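Student project report: the lacquer room at the Stamport museum
Submitted Aug 16, 2026

What we set out to do

The Stamport museum has a lacquerware room upstairs, past the coins. Mostly trays, boxes, a few combs. Our question was simple: how much does a normal visitor learn from the labels, and could better labels change that. We picked it because two of us had been in there before and come out knowing nothing.

Second question, added later, was where the pieces came from. The labels say "Onuoha gift" over and over. No dates, no explanation. More on that further down.

How we did it

Visits all through June, mostly afternoons. Read every label in the room and typed them into one spreadsheet. 79 labels. Columns for date, place, technique, maker, how it was used, who gave it. Put a yes or no in each. Then a short talk with visitors on their way out, four questions, no names taken.

We also went to the museum in Cirnirton for comparison. Smaller room, older cases, much better text. Would go back.

What the labels say

Technique is nearly always there. Use is nearly always missing. So you read "sprinkled gold on black ground" and have no idea if you are looking at a writing box or something for food. One tray has its label facing the wall. We told the front desk.

12 labels give no place at all. The word "Oriental" is still on the big intro panel, which the museum says is being replaced, no date given for it.

Cirnirton does it the other way round. Use first, in big type, then technique underneath in smaller type. People stood longer at those cases. We did not time them properly so this is only an impression and we can't lean on it.

Visitors

Most liked the room. Most thought lacquer was a kind of paint. Hardly any knew it was tree sap, even right after reading the panel where it says so (third paragraph, small type, low light). Several asked us where the restrooms were. One man told us all about his grandmothers sewing box, long and really useful, he knew more about wear on hinges than the panel did.

The light is a real problem. It has to be low for the objects, fine, but then the labels need bigger print and they havent got it.

The Onuoha pieces

The gift list is in the library downstairs. It is typed, with pencil corrections, and it stops halfway down the last page.

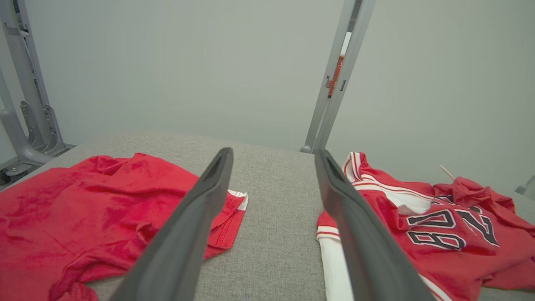

The list names the Wodetti sale as the source for some of the boxes, and we found one sale catalog from 2000 that seems to match. Seems. The sizes agree for 2 boxes and are off for the rest, and there are no photos in the catalog to check against. We left the rest as "unknown" in the spreadsheet. Would need the shipping papers, which are not in Stamport.

Problems

Started the visitor talks too late. Question three was badly worded, people heard "made" as "paid". Dropped it from the results. The spreadsheet had two versions going for a week and some rows had to be typed again.

What we would suggest

Use before technique. Bigger print. Move the sap paragraph to the top of the panel. Put a date on the gift line, even just the year. Turn that one label around.

Rewritten labels for the comb case are in the appendix, along with the spreadsheet and the four questions. Sources still need to be put in alphabetcal order.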